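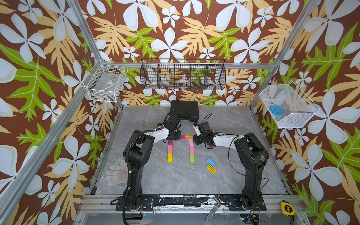

Prollaso Two-Arm Bench Cell – Demonstration Visits

Category: Automation > Bench Cells > Demonstrations & Open Days

The Prollaso is a two-arm bench cell for handling small parts. Both arms stand on one metal base plate at the front of the work surface and reach in toward a shared area in the middle. The cell is sold by Stuvus and can be seen working at our Cudden site during open days or by appointment.

What you will see

The standard demonstration uses colored wooden blocks. The arms lay them out on the table in simple shapes, for example two legs with a crossbar along the top. Blocks are a good test for a bench cell. They have flat sides and square corners, so a small error in placement is easy to see from where you are standing, and a gap between two blocks tells you more than a number on a screen.

A run takes around 7 minutes. Visitors are welcome to ask for the same shape again, or to have the blocks put down in a different starting position. The operator will tell you if a request falls outside what the cell is set up to do that day.

After the block run there is time for questions at the bench. Marlies Eberhard looks after the demonstration cell and can answer on programming, gripper choice, cable routing and service. Questions about price and delivery go to the sales desk, which is next door on open days.

The enclosure

The demonstration cell has an aluminum frame with walls on three sides. The wall panels can be covered in whatever you like. Ours has a flowered wallpaper on a brown background, and customers have used plain white, gray felt and printed grid sheets. If you plan to use cameras for part finding, talk to us about the wall finish before you order.

Wire baskets hang on the left, right and back walls. The back one is long and divided into five compartments. They keep small items off the table and can be taken down for cleaning. Baskets are included with the enclosure and are also sold separately (part no. 3662).

Ordering information

Cell with enclosure and baskets – order no. 978
Cell without enclosure, for mounting on your own bench – order no. 438

Both versions come with the base plate, two arms, two grippers and the control electronics. The work surface is not included with the second version. Check that your bench is level and stiff enough before the arms are mounted. A bench that moves when you lean on it will also move when the arms do.

Customers replacing an older Kozłowski bench frame can usually keep the frame, but the mounting holes do not line up and an adapter plate is needed. Send us a drawing or a few measurements and we will confirm.

Bringing your own parts

You can bring your own parts to a demonstration. Please send a sample or a dimensioned sketch ahead of the visit. Parts should be clean, free of oil and light enough to pick up comfortably between finger and thumb. Soft or floppy parts are possible – results vary, and we would sooner try them in advance than in front of a group.

Visiting

The next open day at Cudden is in January. Doors open at 9 a.m., and the last block run starts at 3:30 p.m. There is no charge. Groups are kept small so that everyone can stand close to the bench, so please register with the sales desk and say how many people are coming.

Appointments outside the open day can be arranged for the morning or the afternoon. Allow an hour, or two if you are bringing parts. Parking is at the rear of the building, and the demonstration room is on the ground floor.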